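Spring walleye on the Dungate River

April 17, 2024

The Dungate is finally dropping after two weeks of high water, and the walleye have started to move up toward the Barrera dam. Members who fished the lower stretch last weekend reported a slow bite during the day and steady action in the last hour of light. Most of the fish were males between 15 and 18 inches. The larger females are still holding in the deeper water below the Olarport bridge and should come up as the river warms.

Water temperature at the Olarport landing was in the low forties when we checked. The color is stained but fishable. If we don't get more heavy rain, expect good conditions through the end of the month.

What is working

Jig and minnow is still the best choice. Use the lightest jig that will stay near the bottom, which right now means a quarter ounce in the main current and an eighth in the eddies. Chartreuse and orange have both taken fish. Cast slightly upstream, let the jig sink, and keep just enough tension in the line to feel it tick along the rocks. Walleye in cold water don't hit hard. Often all you feel is a little extra weight, and if you wait for a real tug you will miss most of them.

After dark, switch to a shallow-running stickbait and fish it slowly along the riprap. Pause it often. Wading is possible on the gravel bar below the mouth of Arenance Creek, but the bar drops off fast on the downstream side and the rocks are slick. Wear a belt with your waders and carry a light.

Access

The lower parking area at Barrera is open again. The upper lot is still closed for grading, so please don't park on the shoulder - two cars were ticketed there last week. The walk from the lower lot to the first good bank water is 600 yards on a flat trail. The Olarport ramp is usable for small boats, but the dock won't go in until the river drops another foot. Bring boots if you plan to launch alone. 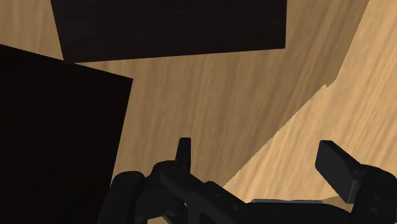
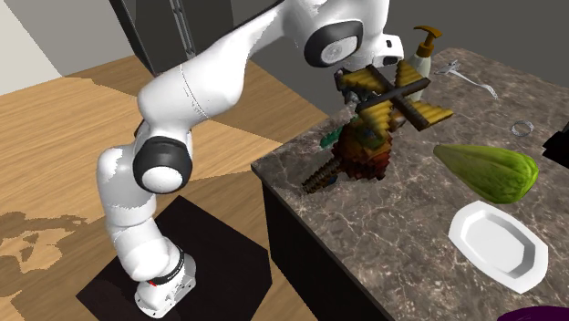 Remember that the stretch from the dam down to the cable crossing is closed to all fishing until the signs come down. The closed water is marked on both banks. It holds a lot of fish at this time of year and people are tempted, but those are the spawning fish and we would like to keep them there.

Fingerling stocking

The club will stock 1,000 walleye fingerlings in the Arenance backwater in November, the same number as last fall. The fish have been ordered and a deposit paid. We still need two pickup trucks with tanks or room for tanks. If you can help, sign the sheet at the next meeting or leave a message on the club line.

Spring outing

The spring outing will be held at the Olarport landing as usual. We have room for up to 70 people under the shelter. Lunch is included with the sign-up fee, and kids fish free. Live bait will be for sale at the landing in the morning, minnows and crawlers only. Boats should be off the water by noon for the weigh-in. Bring your own net and a cooler with ice if you plan to keep fish.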